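Lunch in 11 minutes: Yareli Beltrán on cooking for one
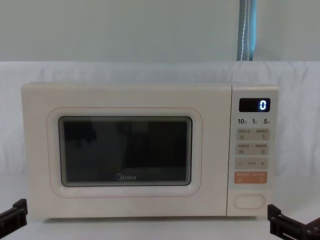 A microwave and a tabletop: plenty of kitchen for one person.

I caught Yareli Beltrán at noon, which she warned me was a terrible idea (she gets cranky before lunch, her words). She writes the Noiphan newsletter, all of it about feeding exactly one person, and I've been reading it since I moved to Statville and started eating cereal over the sink.

So my first question was a bit selfish. How do you make yourself bother?

"Lower the bar!" she said, and laughed for quite a while. "I used to cook Sunday-dinner food every night and then I'd quit for a month. Now I have a potato. I love a potato."

She pokes it all over with a fork, gives it five minutes, flips it, and gives it three more. Then it sits under a dish towel while she digs through the fridge for something to put on top. Cottage cheese and chili crisp is the current favorite. I tried it the same night and I'm a convert, although I went way too heavy on the chili crisp and had to drink a lot of milk.

Yareli grew up in a house of seven, and she says shrinking the recipes was the hard part. "My mom's rice fed everybody plus whoever was at the door. I made that rice my first week alone and ate it until I hated it."

These days she freezes it flat in sandwich bags, one serving each, and 90 seconds brings it back. She's up to 182 recipes on the newsletter and says maybe half of them start with one of those bags.

I asked about eggs, because I've had an egg blow up on me. "Did you scramble it? You have to scramble it," she said, kind of sternly. Splash of milk, big mug, 45 seconds, stir, then short bursts until it's set.

And does she ever miss cooking for a crowd?

"In June I did a birthday for my friend Maëlle, with tacos for the whole building. It was so fun. I slept for two days." She looked at the clock. "Okay, I need my potato now."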